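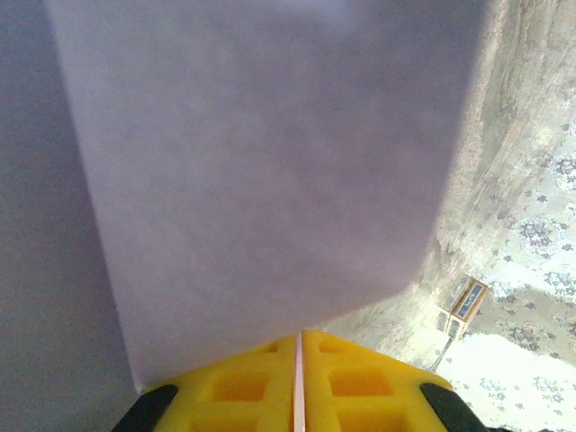
Kapitel 15
Der Spieltisch und was auf ihm liegen darf

Wer einmal eine Viertelstunde neben einem Tisch gesessen hat, an dem Kinder spielen, der weiß, dass sich die Dinge dort vermehren, ohne dass man sagen könnte, wann das geschieht. Eben lag da noch ein einzelnes Blatt, und schon gesellen sich Stifte, Figuren, ein halbes Puzzle und ein Schuh dazu (ja, auch der Schuh!). In den vorangegangenen Kapiteln haben wir uns mit Schränken, Regalen und Kisten beschäftigt, also mit den Orten, an denen Spielmaterial ruht. Nun wenden wir uns der Fläche zu, auf der es benutzt wird, und ich gestehe gern, dass mir dieses Kapitel von allen im Buch das liebste ist.

Sie werden auf den folgenden Seiten lernen, eine Tischfläche in Bereiche einzuteilen, flache und runde Gegenstände so abzulegen, dass sie liegen bleiben, und mit einer kleinen Gruppe gemeinsam aufzuräumen, ohne dass daraus eine Strafarbeit wird. Vorausgesetzt wird nur, was in Kapitel 14 über das Sortieren nach Größe gesagt wurde. Wer es übersprungen hat, möge bitte noch einmal zurückblättern, das Kapitel ist kurz.

15.1 Hinten, Mitte, vorn

Die einfachste Einteilung eines Tisches kommt ohne Linien und Klebeband aus. Man denkt sich die Platte in drei Streifen. In den hinteren Streifen gehört, was gerade Pause hat, in die Mitte das, womit gespielt oder gearbeitet wird, und der vordere Streifen bleibt den Händen und Unterarmen vorbehalten. Danilo Macaraeg, bei dem ich in Birkbridge lange hospitieren durfte, nannte das schlicht »den Tisch atmen lassen«, und seine Gruppen hatten den Ausdruck nach wenigen Tagen übernommen. In unserem Hort Stadier sagen wir inzwischen dasselbe, obwohl kaum noch jemand weiß, woher es kommt.

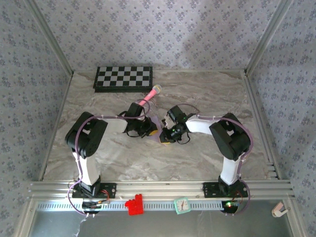 Bei Brettspielen ist der hintere Streifen schnell vergeben. Ein zusammengeklapptes Schachbrett braucht gerade noch die halbe Fläche, und wenn man es mit der langen Seite parallel zur Rückwand legt, bleibt davor erstaunlich viel Platz. Liegt es schräg, entstehen an beiden Enden kleine Zwickel, in denen sich Würfel und Bauern sammeln, die man beim Einräumen prompt vermisst. Prüfen Sie vor dem Ablegen, ob der Verschluss wirklich zu ist. Ich habe die Figuren eines ganzen Spiels schon unter einer Heizung hervorgeholt und kann davon nur abraten.

Ein Spielzeugmikrofon verlangt etwas anderes. Der Kopf ist meist dicker als der Griff, und auf einer leicht geneigten Platte rollt so ein Ding gern einen Bogen und kommt an einer Stelle an, an der man es nicht haben wollte. Legen Sie es deshalb an etwas Größeres an, etwa vor das Brett, oder geben Sie ihm ein gefaltetes Tuch als Bett. Kinder finden das Bett übrigens großartig und decken das Mikrofon dann auch gleich zu.

15.2 Flache Teile

Papier, Filz, dünne Platten und Stoffstücke machen auf den ersten Blick die wenigste Arbeit. Man legt sie hin, und sie liegen. Schwierig wird es erst, wenn man sie wieder aufnehmen will, denn ein flaches Teil auf glattem Grund bietet den Fingern keine Kante. Drei Griffe haben sich in der Praxis bewährt, und Sie sollten sie alle einmal selbst ausprobieren, bevor Sie sie anleiten:

Der Schiebegriff: Das Teil wird mit der flachen Hand bis über die Tischkante geschoben und dort von unten gefasst.
Der Eckgriff: Ein Finger drückt eine Ecke leicht nieder, der Daumen fährt unter die gegenüberliegende Seite. Er gelingt nur bei Teilen, die ein wenig federn.
Der Zweihandgriff: Beide Hände nähern sich von links und rechts und heben gleichzeitig an.
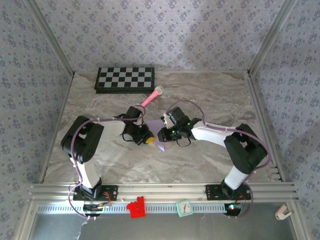
Dreieckige Stücke sind dabei ein dankbares Übungsmaterial, weil sie eine deutliche Spitze haben, über die man sprechen kann. Wohin zeigt sie, zu mir oder zu dir? Was geschieht, wenn wir das Stück einmal herumdrehen? Aus einer Aufräumübung wird so, ganz nebenbei, ein Gespräch über Formen und Richtungen. Mit hellen Farben wie Flieder auf grauem Untergrund gelingt das besonders gut, da die Kanten auch für jüngere Kinder leicht zu erkennen sind.

Aufgaben zum Einstieg

1. Skizzieren Sie einen Tisch Ihrer Einrichtung von oben und tragen Sie die drei Streifen ein. Welche Gegenstände liegen im falschen?
2. Üben Sie zu zweit den Zweihandgriff mit einem Bogen Papier und danach mit einem Stück Stoff. Notieren Sie, worin sich die beiden unterscheiden.
3. Lesen Sie den Beobachtungsbogen auf Seite 200 und füllen Sie ihn während einer Freispielphase am Nachmittag aus.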